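Povilas Jankauskaitė bought his desk organizer in May and has been meaning to use it ever since.
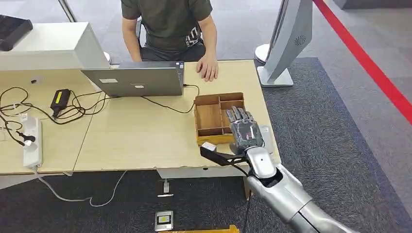 Cables are the real tenants of any desk. The Killeck office replaced 24 desks last year, and the cords moved in before the staff did. On this one the black ones have claimed the left side, power adapter and all, while the wooden tray on the right appears to hold nothing – every compartment vacant. Povilas says he is still deciding what goes where.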